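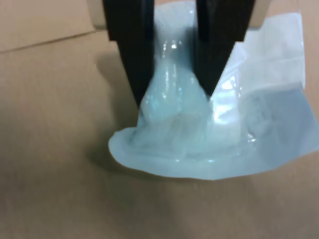
Pale blue translucent bag on cardboard, neck gathered.

Closing thin poly bags without ties
Posted by fludon_bench, 3 January 2024

I store small dry parts in thin blue plastic bags, 20 to a carton. Twisting the neck and folding it under holds for a day, then the film springs back and the bag opens. Heat sealing is out, as the bags get reopened every week. The bags are also puffy and waste carton space. Is there a closure that takes a few seconds and leaves the film reusable?

limia
Get the air out first. Lay the bag flat, press from the closed end toward the mouth, then gather the neck directly above the contents. Trapped air pushes against any closure you use. Twist the neck four full turns, double it over and put a small rubber band around the fold. I leave 12 cm of free film above the contents; with less, the fold slips. I have used this on 300 bags since November and replaced bands only where they had gone brittle.

kamel19
just use clothespins

tunis_stores
The band works, but thin film creases at the same place each time and eventually splits there. Move the gather point up or down slightly at each closing. If the bags go back in a carton, lay the neck sideways so the next layer does not press on it. Clothespins hold well enough on a shelf but take up too much height in a carton.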